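Moving my steno dictionary out of one big file

2024-05-27
Posted by the Rulby author

Search this blog
Search
Go

I have been writing with a stenotype layout for a few years, and for most of that time I kept every personal entry in a single dictionary file. It grew the way such files grow. Names went in next to punctuation commands, and chemical terms sat beside a stroke I had defined once at two in the morning and never used again. This month I split it up, and the notes below cover how I did it and what I would change.

The starting point

The file was plain JSON, one outline per line, sorted by the order in which the entries were added. It loaded without trouble. The problem was finding anything. When an outline produced the wrong word, I had to work out whether the entry came from the main dictionary, from my own file, or from an older copy of my own file that I had left enabled by mistake. The last of these happened more than once.

There was also the matter of conflicts. A personal entry overrides the main dictionary if it sits higher in the stack, which is what you want for a deliberate correction. It is less welcome when the personal entry is a misstroke you saved in a hurry. I found 106 of my entries overriding something in the main dictionary. I went through them by hand. I kept 60 of them, and the rest were either accidents or briefs that I no longer remembered how to stroke.

The split

I now have four files. The first holds commands: arrows, deletions, window switching, anything that sends a key combination. The second holds proper nouns. The third holds vocabulary for work, mostly terms from the Saha manuals I transcribe. The fourth is a scratch file, and every new entry lands there by default.

The scratch file is the useful one. Adding an entry in the middle of a sentence is a bad time to think about where it belongs, so I stopped thinking about it. At the end of the week I open the file and either move each entry to its proper place or delete it. An entry I have not stroked since adding it usually gets deleted.

Order in the stack is scratch on top, then commands, then work, then names, then the main dictionary. I had names above work at first. That caused trouble with short surnames that share an outline with common technical words, and swapping the two fixed most of it.

The script

The sorting was done with a small script I call Clorkora. It reads a JSON dictionary, applies a list of patterns to the translation side, and writes one output file for each pattern group. Commands are easy to detect because they sit inside braces. Proper nouns are harder. A capital letter in the first position catches most of them, but it also catches the start of any stored phrase and a fair number of acronyms.

I tried checking against a word list, and the results were worse than the plain capital letter test. In the end the script puts uncertain entries into a separate file for review. That file had over 48 entries on the first run, and it took me one evening to clear. I could have spent three evenings improving the detection and saved myself the one.

Two details for anyone writing something similar. First, keep the original line order inside each output file if your version control matters to you, or sort once and commit the sorted version before making any other change. I did both at once and the diff was unreadable. Second, check for duplicate keys before parsing. A standard JSON parser will keep the last value and say nothing, so a duplicate that was already in the file disappears without a trace. I had nine of these. All but one were harmless.

Prefix conflicts

The split did nothing for word boundary errors, and I did not expect it to. These come from entries where one outline is the beginning of another. If you have a one-stroke word, and a longer entry starts with the same stroke, then the longer entry wins whenever the following stroke happens to match, even when you meant two separate words.

I wrote a second pass that lists every personal entry whose first stroke is also a complete word in the main dictionary, and whose remaining strokes are also a complete word. That is the narrow case where the output is certain to be ambiguous. The list was shorter than I had feared – 45 entries – and most of them could be fixed by adding an asterisk or by folding an ending into the last stroke.

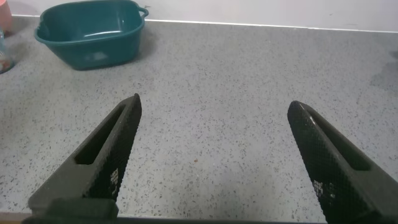 A few could not be fixed so cheaply. For those I went back to writing the word out by its sounds, which costs one more stroke and removes the ambiguity. I had resisted this for a long time on the grounds that a brief is always faster. It is faster only when it comes out right. A correction costs the undo stroke, the restroke, and whatever you were about to write next.

Keeping it in sync

I write on two machines, the desktop at home and a laptop that mostly lives in Stedutthorpe. Both pull the four files from the same repository. The scratch file is the only one that changes on both sides, so it is the only one that conflicts. I gave each machine its own scratch file with the hostname in the name and merge them by hand during the weekly cleanup. I also turned off automatic commits, after one of them saved a half-written file and the dictionary refused to load.

Still open: I have no good way to measure which entries I use. The stroke log has the data, but it records strokes and translations without saying which dictionary supplied the match. I plan to write something in June that replays the log against the stack and counts hits per file. If it works I will put it up next to the first script.

Comments

plovertail
Does the script handle RTF dictionaries or only JSON? My old entries are all in RTF from the software I trained on.

Author
JSON only. Convert first, then check the command entries by eye. The conversion is reliable for plain words and less so for anything with formatting attached.

tkpwhr
I keep names at the very top of the stack and have not had the problem you describe. It may depend on how many short ones you have.

Author
Probably. Mine are nearly all one syllable.

quietkeys
The duplicate key warning made me go and check. Four of them, one of which explains a wrong word I have been fixing by hand since last year. Thank you.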